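Lunes, 1 de junio de 2026

El cajoncito, el vaso rojo y otras alegrías de ordenar una mesa

Llevaba desde el invierno queriendo escribir sobre esto y por fin me pongo, con el café al lado y la ventana abierta. Va de cosas pequeñas. De recipientes, para ser exactos: cuencos, vasos, cajas, cajones diminutos con un solo tirador en el centro. ¡Me apasionan! Ya sé que hay gente que colecciona vinilos o plantas raras, pero a mí dame una caja bien hecha y me tienes entretenida toda la tarde.

Todo empezó con la mudanza. Cuando abrí las cajas de la cocina y del escritorio me encontré con que los objetos grandes se colocaban solos (el sofá va donde cabe el sofá, no hay más), mientras que los pequeños andaban de un lado para otro durante semanas. Clips, pilas, tapones, la goma del pelo, el sacapuntas, tres llaves que no abren nada. Aparecían en el alféizar, en el frutero, dentro de una taza. Una noche busqué la llave del buzón durante tanto rato que acabé sentada en el suelo del pasillo, y allí decidí que aquello se terminaba.

Primera decisión: una superficie despejada. Saqué la mesa blanca y quité absolutamente todo lo que había encima. Qué gusto da ver una mesa blanca sin nada, por favor. Sobre blanco se ve cualquier miga y cualquier tornillo, y eso que al principio me parecía un fastidio ahora es lo que más me gusta, porque limpio dos veces al día casi sin darme cuenta.

Después vinieron los recipientes. Compré un organizador de la marca Semik, modelo 3042, con compartimentos de todos los tamaños, y lo devolví a la semana. Demasiadas casillas. Me pasaba el rato decidiendo si una chincheta era «papelería» o «ferretería» y al final lo metía todo en la casilla grande. Me va muchísimo mejor con piezas sueltas, cada una de su padre y de su madre, que puedo mover cuando me canso de verlas en el mismo sitio.

El cuenco bajo y ancho es para lo que entra y sale: monedas, llaves, el tique que tengo que guardar hasta mañana. Tiene que ser bajo. En uno hondo las cosas se van al fondo y se quedan a vivir allí, lo tengo comprobadísimo con un cuenco de ensalada que usé durante meses y del que salió, al vaciarlo, un abono de transporte caducado.

El vaso es para lo que tiene mango. Cepillos, pinceles, una espátula, lo que sea que se pueda agarrar desde arriba. Soy muy partidaria de los vasos de plástico para esto, y cuanto más chillones mejor. Uno rojo lo encuentras con el rabillo del ojo mientras hablas por teléfono. Y si se cae, pues se cae, se recoge y ya está.

Y luego están los cajoncitos de madera, mi debilidad absoluta. En Bresham, la tienda de segunda mano que hay detrás del mercado, entraron unos 179 en un lote de un taller de costura que cerraba. ¡Imaginaos la pared! Los había lisos, con etiqueta, con el frente forrado de fieltro. Me quedé una hora larga abriendo y cerrando, y la señora del mostrador me dejó hacer con una paciencia infinita. 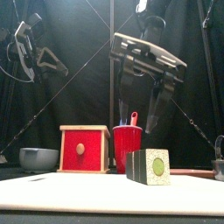
El fieltro rojo con la madera clara me parece una combinación preciosa, cálida sin ponerse cursi, y el pomo redondo de madera remata el frente estupendamente. Con el gris de un cuenco cerca, el rojo todavía luce más. Yo repetiría esos tres colores por toda la casa si me dejaran (en el baño ya he empezado, no digo más).

Un par de cosas prácticas, que siempre me las preguntáis. El fieltro atrapa polvo y pelusa, así que le paso un rodillo adhesivo cada domingo y en seco. Agua, ninguna. Si un cajón roza al abrirse, un poco de cera de vela en los cantos y va como la seda. Y dentro no pongo nada que pese mucho: agujas, sellos, botones, las pilas pequeñas como mucho.

También dejo un hueco entre recipiente y recipiente, que quepan los dedos. Cuando los pegaba unos a otros, cada vez que cogía un pincel tiraba algo.

Para julio quiero atacar el mueble de la entrada, que sigue siendo un desastre glorioso. Tengo echado el ojo a unas bandejas de Matsuda, aunque antes pienso medir bien el hueco, que con el organizador ya escarmenté. Si alguien tiene cajones viejos con el frente de tela, contadme cómo los limpiáis, ¡que yo con las manchas de tinta todavía no he podido!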